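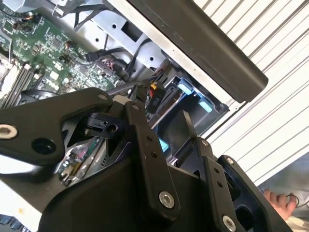

OK, I want to talk about old text adventures for a minute, the kind where you type GO NORTH and hope. I fell back into them in March and I'm having the best time!

The one that got me is Forkholm. You arrive in a fishing village by ferry, everyone is polite to you and the church door is locked. That's the whole setup. I played until 2 in the morning and my tea went cold twice.

What I love is how much it trusts you to pay attention. There's a bell in the very first room and I ignored it for ages. RING BELL. Just try it. I won't say any more than that.

Drawing your own map is half the fun. Mine is on the back of some wrapping paper, taped in three places, with a big question mark where the marsh should be (the marsh is a maze, of course it is, and going east then west does not put you back where you started).

My final score was 691. Kavitha Bhat finished with 1,169 and won't tell me where she got the rest. I know it has something to do with the lighthouse keeper's soup!!

If you get stuck, Ruben Geerts wrote a wonderful set of hints that start out vague and get more direct as you scroll. The first one for the marsh is only "What are you carrying that you don't need?" and that was enough for me to get through it.

Next up is Zinotstead, which is much bigger and a lot meaner. You can lock yourself out of the ending in the second room by eating a pear. I ate the pear.

Save often, and give your saves real names. I have one called "before pear" and one called "after pear, sad" – both have been useful.

Also the writing! There's a line when you look at the harbor after dark, "The boats have stopped talking," and I sat there for a bit before typing anything else.

If you've played either one, tell me your favorite room. Mine is the net loft in Forkholm, and yes, I did try to take the cat.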